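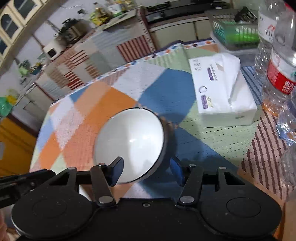

A white-lined bowl on the patchwork tablecloth.

Spent most of December using Skedura, the meal planning app everyone at work keeps forwarding me. I have complaints. Thread.

The pitch is that it saves families 10 hours a week. Ten! I cook for a family and I don't think I spend 10 hours a week on dinner if you include eating it.

I went looking for where that number comes from. The website has a little star next to it. The star leads to a footnote. The footnote says "based on user feedback." That's the whole footnote.

I wrote and asked how many users and what they were asked. Got a reply thanking me for my passion for food.

Fine, on to the thing itself. Setup wants to know your household, your allergies, your "cooking confidence" on a slider and your food goals. There's no goal for "dinner at six that everybody eats." Closest was "Balance."

It says it has 2,000 recipes. I'd love to see them, because by the second week I'd been offered sheet pan chicken with lemon, sheet pan chicken with herbs, and sheet pan chicken with lemon and herbs.

I searched "lentil." Lots of results. Opened a bunch. Several were the same soup with a different photo and the cumin moved up a line. If that's how you get to 2,000 I have a few thousand recipes myself.

The plan also has no idea what's in my fridge. You're supposed to type it in. Every half onion. Then you're supposed to tell it when you use the half onion. I gave this two evenings and went back to opening the fridge door and looking, a system I've had for years.

Shopping list. This is the part I expected to like. It rounds everything up to a whole package and then forgets about the leftovers. I needed a spoonful of tahini, it put a jar on the list. Next week, another recipe with tahini, another jar.

And it always suggests ordering from Addale. You can pick another store, but it's three menus down and it resets when the app updates. I priced the same basket at my regular place and it came out cheaper, though I'll admit that was one basket in one week and produce jumps all over.

Somebody is going to tell me it's great for cutting food waste. Maybe? I threw out more cilantro that month than I did all fall. The plan had me buying a bunch for Monday-type garnish purposes and then never mentioned it again.

To be fair to it, the timers are good. If you've got rice and something in the oven going together it tells you which to start first, and it was right every time I tried it. I'd pay a couple of bucks once for just that.

What it costs is less simple. Free for the trial, then a monthly fee, then a "family tier" if you want more than 2 people to see the list. So a family app where the family is extra.

Canceling: you can't do it in the app. You do it on the website, which asks if you'd like to pause, then if you'd like a discount, then why you're leaving. One of the reasons was "I no longer eat at home." Who is picking that one.

A few people have asked if Clodis is any better. I only tried the free version. Nicer looking, same chicken. It wanted my location the whole time and I couldn't get a straight answer on why a casserole needs that.

My neighbor on Sulemana Street swears by an index card box. It has maybe a dozen meals in it and she flips the front card to the back when she's made it. I borrowed the idea with scrap paper and an old envelope – going OK so far, ask me in spring.

I do get why these things sell. Deciding what's for dinner every single night is tiring and it usually lands on one person. But the app still made me decide, I just did it on Sunday-style planning screens with ads for knives.

Anyway if anyone from Skedura reads this I'm still curious about the 10 hours. Happy to be shown the survey. I'd take 200 people and a halfway decent question.

Also, does anyone know what to do with two jars of tahini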